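Bottles, Cups and Cartons: Recycling at Fanbridge
Gallery

The Fanbridge waste program asks each floor of the building to sort its drink containers into lined bins. The pages of this gallery are provided for staff, tenants and visitors who wish to know what belongs in those bins and how the liners are to be handled. The program is coordinated by Saulius Priedītis and serves 400 building users across 9 floors.

Containers of the Day

Plastic drink bottles make up the largest share of what is handed in, followed by cans, cartons and cups. Caps may be left on. Labels need not be removed, as the sorting contractor, Enia, separates them at its own plant.
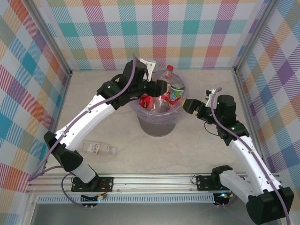
Containers should be emptied before they are placed in the bin. A small amount of water left in a bottle is acceptable; milk and juice are not, and such containers should be rinsed at the nearest sink. Items that miss the bin should be picked up by the person who dropped them.

Liners

Each bin is fitted with a thin plastic bag, folded outward over the rim so that it does not slip down as the bin fills. Liners are supplied in packs of 40 and may be requested from Dzintra Toom at the ground floor desk.

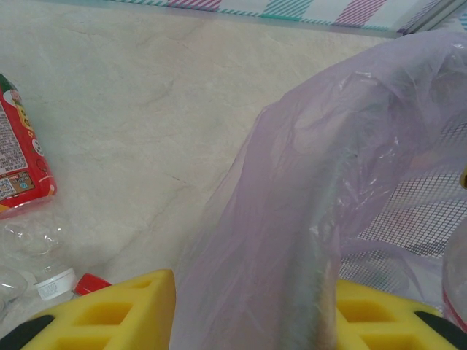

When a liner is changed, the top should be gathered and tied once. Bags are not to be pressed down by hand or foot. Full bags are taken to the yard before 9 in the morning, and a new liner is fitted at the same time.

Clear Bottles

Clear plastic is collected together with colored plastic at Fanbridge. Bottles do not need to be flattened, although tenants with large quantities may find it convenient to do so.
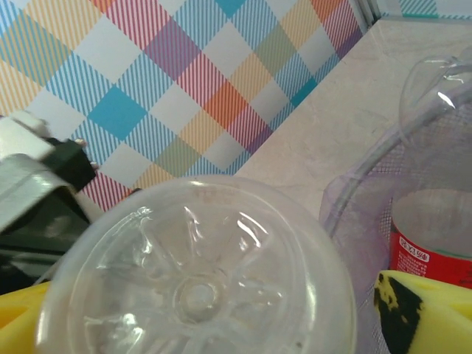
Base of a clear plastic bottle, with its star-like molded pattern.

Cups

Translucent plastic cups have been accepted since April. Paper cups continue to go with general waste. Questions on particular items may be addressed to Rimantas Vasiliauskas in Room 61. 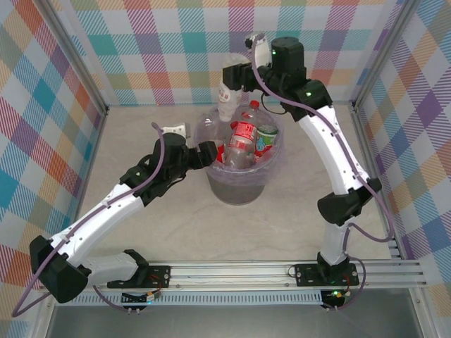
A tall plastic cup over the lined bin, with a red-capped bottle already inside.

Gallery prepared by Darius Kļaviņa for the Fanbridge waste program.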